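Search this notebook Go

Workshop notebook, Monday

Equipment planning, garment handling

The purpose of this entry is to record the position on gripper purchases before the order is placed in January. The present budget line allows 500 euros for spare fingers and pads. Trallia has quoted 90 for a pair of fingers and 30 for a set of pads, delivery excluded. Grimstead has not yet replied.

Hedvig Forsberg asks that pads be ordered ahead of fingers. Denim is the heaviest cloth on our list, and she expects it to set the rate of wear for everything else. I agree, subject to the wear log being kept properly.
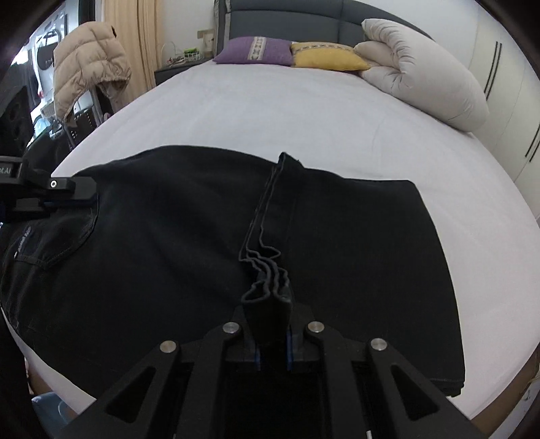
Four pairs of fingers would take 360 and leave 140, enough for four sets of pads and very little postage. Three pairs and five sets of pads come to 420. The second arrangement is preferred. Screws are to be charged to general stores, as before.

The Tveit site has requested its own hand-held unit. This cannot be met from the present line and should be entered as a separate request, with a named keeper and a place of storage.

To do: obtain delivery terms from Trallia in writing; ask Grimstead for a final answer; confirm the pad size before ordering.

Comments (2)

Milan Verhoeven: Please add 5 per cent for postage. The last parcel to Tveit went over.

H. Forsberg: Agreed on three pairs. The wear log is in the top drawer.

Contact the workshop | © Badodness | Back to top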